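Home | Projects | Term 1 | Reports | Contact

Learning Letters in Two Languages: Our Norndale Project Report
October 25, 2026

We wanted to know how families in Norndale help preschoolers with the alphabet when there are two languages at home, and we got hooked on this topic fast! Our group put together a short survey through the Nerent Community Library and ran 2 story sessions in the children's corner, one in English and one bilingual.

The first thing that jumped out was how much of the teaching happens in ordinary moments: cereal boxes, street signs, Grandma's grocery list. Parents kept apologizing for not doing "real lessons" and then telling us about the most wonderful games (we've borrowed a few).

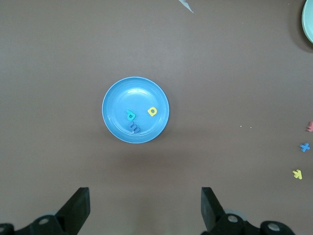
Letter names were trickier than letter sounds. Several kids knew a sound in both languages but mixed up what to call it, and they'd switch halfway through a word without blinking. We loved hearing that. Our favourite session was the bilingual one, when the whole room joined in on the rhymes and we ran 60 seconds over before we even noticed.

Our write-up was capped at 2000 words, so the survey questions are in the appendix. In November we're hoping to try the rhymes again with a new group, this time with the grandparents invited too.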